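Odds and ends from the Coron house

Hello again, and thank you to everyone who wrote in after the last gallery. I had meant to put this one up on Tuesday, but then the kettle went, and the man came about the windows, and you know how a week gets away from you. Never mind, it is up now!

For anyone new, these pages follow the slow business of getting the old house at Coron back into a state where people can live in it. Wiebke Kleinschmidt has the ground floor and all the sensible ideas, and I (Innes Shearer, still the one with the dustpan) have the upstairs and the opinions. Between us we have carried more bricks through that front door than I ever thought I would carry in my life. They came out of the old garden wall at Rutherford, 101 of them, and we paid next to nothing because we were willing to fetch them ourselves. Wiebke wanted them for the path, and some of them may yet reach the path. In the meantime they are very handy things to have about the house, and I have grown fond of the colour, that dusty orange that comes off on your sleeves and stays there through two washes.

The floor is the part people always ask about. It is marble, quite a pale one, and it was under a horrid brown carpet when we arrived. We spent 33 evenings on our knees getting the glue off it, with the radio on and a flask of tea going cold on the windowsill. I would do it again, though perhaps with better knee pads. Wiebke's sister came over from Urkia in the middle of all this, walked in, took her shoes off at once and said it was like standing in a dairy, and we have decided to take that as praise.

There were going to be several pictures this time, but I have been strict with myself and kept to one. The rest can wait until the shelves are up and there is more to look at. If you would like to send a note, please do, I read every one of them, even if it takes me a while to answer.

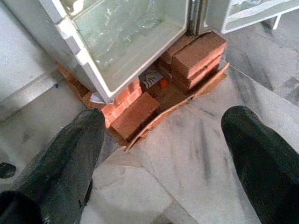
Coron, February

The glass box with the white edges, up on its bricks on the marble. I do like the thick rounded corners, and the pale greenish look of the glass against all that orange. It has its smudges and streaks, I know, and Wiebke has already mentioned the vinegar and newspaper. The bricks are simply laid one on another with no mortar, so they can go back to being a path whenever we are ready.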